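Progress report to the Drilterari fund, spring term

What a season! The Oltivport reading room is open, the shelves are up, and your grant has already put 533 books back into people's hands. We expected a slow start and got a line at the door instead.

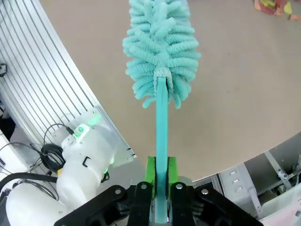 ## Books and shelves

The old school stock needed a good clean, and dusting took longer than planned (those atlases!). We mended 70 spines, and the large-print corner is now the busiest spot in the building.

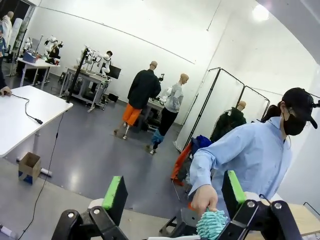

Inga wrote in to say that the evening hours made all the difference, and could we please get more sea stories. We can, and they're on order from Drurnik.

Story hour now draws 12 regulars, up from two in March.

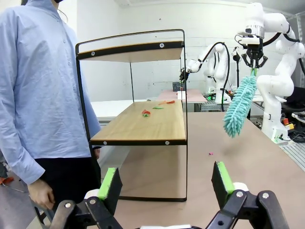
## Money

Spending is on track. Shelving came in under budget, so we'd love to move what's left to audiobooks, if you agree.
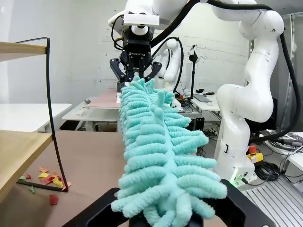 Will the room stay open through July? The room will be open all month, with shorter hours in the mornings and the same late closing at 8 p.m.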